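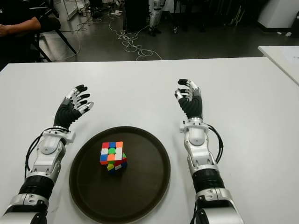 Scrambled cube on a round tray.

1/ Long one on the Prulstead hockey radio situation, for those who asked. I went to the season ticket holder meeting and took notes. Posting them before I lose the notebook.

2/ The short version: home games are leaving the AM station after next season's preseason. The club will stream its own audio through an app called Plirneo. Road games are still being worked out.

3/ The AM deal had one year left on it. Both sides agreed to end it early. Rupert Hämmerli, who runs the business side for the club, said the station wanted its evenings back for talk shows. He did not say who called who first.

4/ The stream will be free. You need an account to use it. You do not need to be a ticket holder. Somebody asked twice and got the same answer twice.

5/ Myrtle Pettigrew stays as the play-by-play voice. That got the only real applause of the night. She has called 533 games for this team and will call all the home games next season.

6/ Color is open. Wendelin Schnyder is done after last season. He told the room he wants to watch games from a seat and eat during them. Fair enough.

7/ Two names came up for the color job and the club would not confirm either one, so I'm leaving them out. One is a former goalie. You can probably work it out from there.

8/ Now the part people were mad about. A lot of fans listen in the car on the way home, and a lot of that drive is through the valley where cell service drops. AM works fine out there. An app doesn't.

9/ Hämmerli said they know about the valley. The plan is a low-power FM signal that covers the rink and the parking lots, and that's it. It does not reach the highway. So no plan for the valley yet.

10/ Ambros Rüegg from the fan club asked if the AM station could just carry the club's feed at no charge. Answer was that they've asked and are waiting to hear. They expect a reply in July.

11/ I think that's the best outcome by a long way. The station gets free content, the club keeps control of the ads, and the drive home is covered. I'd be surprised if it happens for all the games, but weekends would be something.

12/ Delay. If you bring a radio to the rink like I do, this matters. The app ran well behind the play when they tested it late last season. The FM signal is supposed to be close to live. Bring a real radio and not your phone if you're in the building.

13/ Pregame show goes from 30 minutes down to 15. Postgame gets longer and will take calls again. They dropped calls a few seasons back and I never heard a good reason for it.

14/ There will also be a weekly show, taped at Kaufmann, the restaurant across from the rink's north doors. Coach one week, a player the next. The back room there holds 200 and you can sit in for free. Food is on you.

15/ Notburga Bühler is producing all of it. She did the junior team's broadcasts and those were clean - good crowd sound, no dead air, scores from around the league read on time. I'm less worried about quality than I was going in.

16/ Main sponsor for the audio is Nirico. Expect to hear the name a lot. Goal call is sponsored, power play is sponsored, ice resurfacing is sponsored. Same as before with a different name.

17/ Old games. The station has tapes going way back, including the double overtime game. Hämmerli said 988 hours have been copied over and the club will own the copies. They'll go in the app a few at a time over the summer. No list yet.

18/ Things I asked and didn't get an answer on: whether playoff games are included, whether the visiting team's feed will be offered, and if there will be a dial-in phone number for people without a smartphone. My dad is in that last group.

19/ The phone number one seems easy to me. The junior team had one. You called, you listened, you hung up. Bühler wrote it down when I brought it up, so maybe.

20/ Several people have asked me if this means the team is short on money. Nobody said so in the meeting. Ticket prices are flat and they're replacing the boards, if that tells you anything. It doesn't tell me much either way.

21/ Sign-up for the app opened 30 Jun 2023. I made an account and it took 3 tries because the confirmation email went to spam. Check there first.

22/ Correction to post 13. Pregame is 15 minutes for weeknight games only. Weekend games keep the full 30. Thanks to the two of you who messaged me.

23/ Another one on the weekly show: kids are allowed in the back room at Kaufmann, and it's taped before dinner service. Autographs after if the player has time.

24/ I'll add to this thread when the station answers on the AM feed. If you were at the meeting and I got something wrong, reply and I'll fix it.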